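Galería: la avería de febrero en la celda de Vurden

Ya sé que muchos entráis en esta página por las fotos bonitas, y os lo agradezco de corazón, pero en febrero nos tocó pelearnos con un fallo bastante feo y me parece justo contarlo también. El brazo cerraba la pinza antes de tiempo, unas veces sí y otras no, y los cilindros acababan donde no debían. Leif Bergmann repasó los registros con una paciencia que yo no tengo y encontró 11 cierres adelantados en 1825 ciclos. Parece poco - hasta que te toca a ti recoger las piezas, claro.

Para no arriesgar más material, Dilani Bhattacharjee volvió a montar la tarea en Sivakumar, nuestro simulador, y allí seguimos buscando.
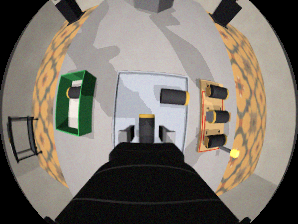

Simulación de la tarea. Un cilindro entre los dedos, con hueco a ambos lados, y otro en la bandeja; a la izquierda, el contenedor verde.

Al final era un retardo en la señal de posición: la orden de cierre se calculaba con un dato viejo. Lo corregimos en dos tardes (y dos cafeteras, para qué engañaros). Mientras no terminen las pruebas en Drarkemden, el brazo real trabaja a velocidad reducida y con la puerta de la celda cerrada, también para los de casa. Gracias a los compañeros de Rirkness por prestarnos su banco de ensayos y por aguantar tantas llamadas a deshora.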